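4th February
By Aisyah Pangaribuan

This site uses cookies to remember your settings. Accept | Manage

How to test whether a machine can handle a household chore

People ask me if they can buy a robot that clears the table. My short answer is no for most homes, though parts of the job are closer than they were. The longer answer depends on which chore you mean, and you can work much of that out yourself before you spend any money. This page covers the method I use. It needs a table, some dishes, a notebook and an afternoon.

Step 1. Write the chore down as single moves

"Clear the table" is too big to test. Break it into moves that each start and end with the hand empty. Mine came out like this: pick up the chopsticks, put them in the rack, take the spoon out of the bowl, lift the bowl off the saucer, lift the saucer, carry the tray. Six moves, and they are not equally hard. If a move has the word "and" in the middle, split it again.

Do the same for shop-floor work. At Barasa, where I spent most of January, the packing job was listed as one task on the wall chart. We got 17 moves out of it.

Step 2. Do it yourself with one hand and two fingers

Use your thumb and first finger, and keep the rest of your hand closed. Don't slide things to the edge of the table to get under them, at least on the first try. Write down every move where you wanted a third finger or the other hand. Those are the moves a simple two-finger gripper will have trouble with too.

Step 3. Sort the moves

Put each one in one of three groups.

Ready now: firm objects with a clear space on both sides, always in nearly the same place. A box on a belt is the usual one.

Possible with help: the object is fine but the position changes, or it has to be set down at a certain angle. Most dishes fall in this group.

Leave it to a person: anything soft and tangled, anything holding liquid up to the rim, and anything where a dropped piece costs more than the time saved.

Be strict with the middle group. A machine that needs you standing next to it is still taking up your time.

Step 4. Set up the same start every time

Mark the places where things go with small bits of tape, run the move, then put everything back on the marks. Once the results settle down, start shifting things. Turn the bowl a little. Move the saucer two inches. Lay the chopsticks at a different slant. A system that only works on the marks hasn't learned your kitchen.
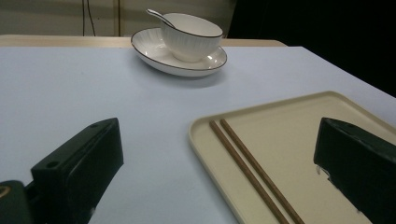

Chopsticks deserve a session to themselves. They are thin and they lie flat, so the fingertips have to come down very close to the surface without pressing into it. When two lie side by side, decide before you begin whether you want one or both, and score it that way. I used to let a lucky grab of both count as a pass. It made my numbers look better than they were.

A spoon left in a bowl is a different kind of problem. Take it out first. If you lift the bowl with the spoon in it, the weight sits to one side and the handle can get in the way of the grip.

Step 5. Keep score

Use four columns: move, tries, clean passes, passes with a nudge from you. Keep the last two apart – this is where most sales videos go wrong. My log for the Gikcombe kitchen has 2,659 tries in it, and 513 of those are in the nudge column. That one column told me more than any spec sheet did.

Time each move as well, including the reset. If the machine takes a minute over something you do in four seconds, write that down. Slow may be fine overnight. It isn't fine when people are waiting for the table.

Step 6. Take your list to the seller

Ask for the exact moves on your list, with your own dishes. I sent the same sheet to Prititz and Zastitz. Zastitz wrote back with a yes or no beside every line. Prititz sent a brochure, then a better answer when I asked again.

Ask what happens after a failed grip. Some systems stop and wait, some try again from above, and a few carry on as if they were holding something. Get the answer in writing, and ask to watch a failure as well as a success.

Next page: scoring laundry and other soft items.

Get new guides by email. Enter your address to subscribe. You can unsubscribe at any time.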